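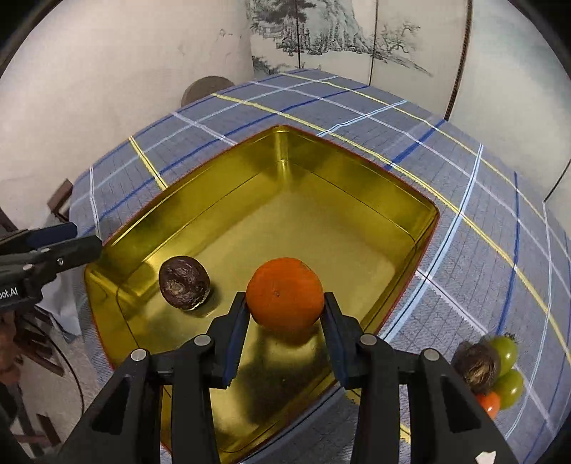 Notes de l'intervenant - Tri et présentation des petits fruits en bac métallique
Atelier Serkitz, 10/10/2021

Diapo 1. Rappeler l'objet : disposer des fruits et des légumes-fruits de calibres différents dans un même contenant à fond plat. Durée visée : 6 minutes. Ne pas traiter le stockage longue durée, prévu dans la session Ivden.

Diapo 2. Le contenant. Bac rectangulaire profond, angles arrondis, intérieur doré brillant, bord rougeâtre. Deux conséquences :
- le fond lisse n'oppose presque rien au roulement, les fruits ronds se posent un par un ;
- les parois renvoient la couleur du contenu. Un orange paraît plus soutenu près du bord qu'au centre. Juger la maturité hors du bac.

Diapo 3. Ordre de pose. Mandarines d'abord, cicatrice du pédoncule vers le haut quand elle est visible. Puis les tomates, posées sans appui sur un voisin plus lourd. Les fruits bruns à peau ridée en dernier - leur aspect ne renseigne pas à lui seul sur la pulpe. Les peser : dans la série Gerneck, le seuil bas était fixé à 6 g, et 100 fruits sur 300 ont été écartés.

Diapo 4. Les tomates vertes restent hors du bac, sur la nappe. Critère retenu : couleur uniquement. La fermeté fera l'objet d'un relevé séparé en May - corriger en « mai » avant projection.

Diapo 5. Laisser l'image affichée pendant les questions. 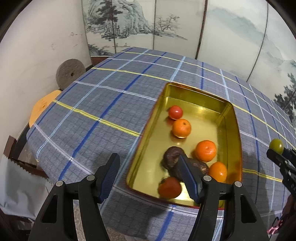
Fig. 2 - Fruits orange en diagonale, tomates rouges et fruits bruns ridés ; côté gauche du fond libre.

Commenter l'espacement. La petite tomate touche presque la mandarine voisine, écart à reprendre. La zone libre à gauche suffit pour décaler une pièce sans toucher au reste.

Diapo 6. Question probable : pourquoi ne pas garnir le fond d'un papier ? Réponse : le papier masque les traces de jus. Le protocole Wynne l'admet pour le transport, pas pour le tri. Renvoyer à l'annexe pour le tableau des masses.

Diapo 7. Enchaîner sur le nettoyage du bac : chiffon doux, pas d'abrasif, séchage retourné. Distribuer ensuite la fiche de relevé, une par table.

2,794 vues
6 partages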